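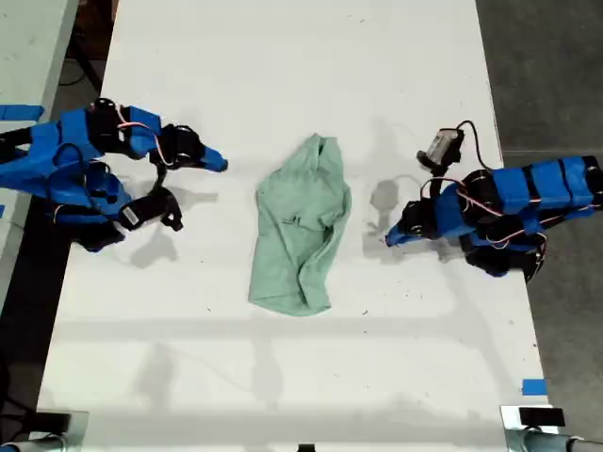 Search this site Search Menu

Folding Table and Linen Area — Weekly Checklist with Comments

Posted by Stela Stanciu, Thursday

Area: Endside garment room, folding tables and shelving
Done: before the first bundle goes on a table
Marks used: OK, FIX (put right on the spot), REPORT (goes on the job sheet)

1. TABLE SURFACE

1.1 Top wiped down with the plain cleaner, whole surface including corners. OK
Comment: Use the Koutsoukos cleaner in the unlabeled rack, not the spray from the restroom cupboard. The restroom spray leaves a film that shows up on dark shirts.

1.2 No chips, burrs or rough spots along the edges. FIX
Comment: One rough spot on the window table. Sanded and checked with a nylon stocking pulled along the edge. It didn't snag after that. Look at it again next week.

1.3 No pen, chalk or marker on the top. OK

1.4 Table level, does not rock when leaned on. REPORT
Comment: The back table still rocks. The foot is stripped, so turning it does nothing. On the job sheet since March.

2. LIGHT

2.1 All tubes working over the tables. OK

2.2 Stains can be seen on pale cloth from a normal standing position. OK
Comment: Test with a white or pastel shirt, never a dark one. Pale green and pale yellow are the ones we get sent back most, mainly for faint marks at the hem. If you have to bend down to see the weave, the light is not good enough.

3. GARMENTS BEFORE FOLDING

3.1 One garment on the table at a time. OK
Comment: I know people like to lay out three or four. Small items get folded inside bigger ones and we find them at the counter.

3.2 Garment fully dry at collar, underarm seams and hem. FIX
Comment: Two tees went back to the dryer. Feel the seams with the back of your hand. The body of the shirt dries first and will fool you.

3.3 Collar and sleeves pulled out, nothing tucked under. FIX
Comment: This is the one that gets skipped. A shirt that comes out of the basket in a bunch usually has the collar or a sleeve turned in somewhere. Find the collar, lift by both shoulders, give it one shake and lay it face down. Don't try to smooth it out while it is still bunched — you press the creases in.

3.4 Hem straight before the first fold. OK
Comment: Soft jersey hems go wavy after washing. Pull lightly from both side seams. Don't pull from the middle, it stretches.

3.5 Pockets checked. OK

3.6 Anything left lying for more than 30 minutes is shaken out again. FIX
Comment: Applies to lunch break as well. Either fold it before you go or put it back in the basket and start over.

4. FOLDED STACKS

4.1 Folded with the Nuto board, medium setting for adult tees. OK
Comment: The hinge tape on the older board is lifting. Still usable. New tape is in the drawer if somebody has five minutes.

4.2 No more than 8 shirts to a stack. FIX
Comment: Found one stack of 17 on the lower shelf. It was leaning and the bottom ones had to be redone.

4.3 Stacks sorted by size, label facing out. OK

4.4 Tissue between light and dark items. OK
Comment: We are into the last pack of 500 sheets. Order placed with Fokovach, no delivery day yet. Half sheets are fine for children's sizes until it comes.

5. FLOOR AND WALKWAYS

5.1 Baskets under the tables or against the wall, not in the walkway. FIX
Comment: Two moved.

5.2 Cords taped down or run behind the tables. OK

5.3 Lint swept up, including behind the dryers. REPORT
Comment: Behind the dryers not done. The left one needs two people to move it and I was on my own.

5.4 Fire door clear on both sides. OK

6. ITEMS CARRIED OVER

Back table foot (1.4). Needs a new threaded insert, not just a new foot.
Window table edge (1.2). Recheck.
Behind the dryers (5.3). Two people, end of shift.
Board hinge tape (4.1).

7. NOTES FROM LAST ROUND

Somebody asked if 3.3 and 3.4 could be made into one line. I would like to keep them apart for now. When they were together people ticked it for the hem and never looked at the collar.

The steamer is not on this list. It has its own sheet on the wall by the sink, and it has to be signed separately.

Please write comments next to the item number and not on the back of the page. The back doesn't get copied.

Checked by: S. Stanciu

Contact Endside Garment Room | © Endside. All rights reserved. | Back to top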